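Open day at the Plernach security lab, Jun 11, 2025

So I finally got myself down to Plernach, and what a day! A-yeong Won ran us through a phishing kit her students had pulled to bits (291 fake login pages, all off the one template), then Keith Tapley showed how they sort malware samples overnight. I had a go at the capture-the-flag and got eight points out of 60, which I'm calling a respectable effort. Lunch was a sausage sizzle, and I spent most of it chatting to Belmiro Loureiro about password managers. I've already put my name down for the next one.

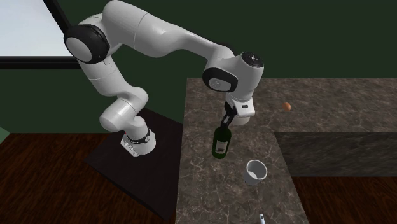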